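Naltach Family Room: where we've got to

Hello Ditte, and thanks again for letting me send this as a letter instead of the form (the form and I did not get on last time!). It covers everything up to the end of February.

The big news is that we're open four mornings now instead of two. Your grant paid for the extra heating and for Eyvindur's hours, and he has been a joy. He runs the rhyme session at half past nine, then makes toast while the parents talk. We had 234 family visits over the winter, and 14 of the families were completely new to us. Most of those came through the health visitor at Clendemness, who has been sending people our way with a hand-drawn map, bless her.

The speech and language drop-in took longer to get going. I'd hoped to start before Christmas but Steinar couldn't be released from the clinic until the new year, so we've only had a handful of sessions. The ones we've had were packed. Parents like that they can ask a quick question without a referral letter, and a couple of them have told me it stopped them lying awake worrying. I'd love to keep him on past the summer if there's any way of doing it.

We've also spent the last of the play budget, mostly on things for drawing and early mark-making. Paper goes through this place at a terrifying rate, so I went for a few bits that can be used over and over.

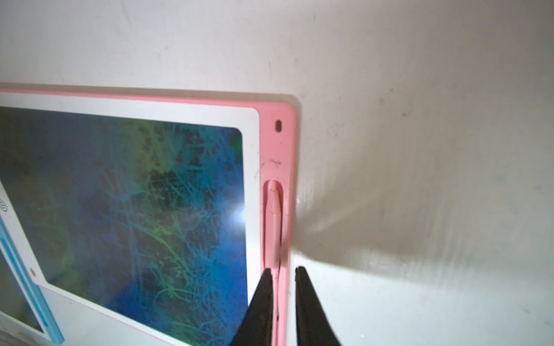
One of the writing tablets, well scribbled on.

Now for the less cheerful part. The roof over the back kitchen still leaks. Stougaard quoted us 1000 for the repair, and that's more than we put in the budget, so I've asked Grímur to get a second price. Until then we're keeping the cookery group in the main room with a borrowed hob, and it's a squeeze, but the soup has been very good. I've moved 45 from the travel line to cover the gas, and I hope that's all right with you!

Next up is the outing to Gelisel, if the minibus passes its test, and then the dads' breakfast, which Svend has been nagging me about since autumn. Could you let me know by the end of next month whether the underspend on training can go towards the roof? I'll send the receipts separately once I've found the one for the toaster.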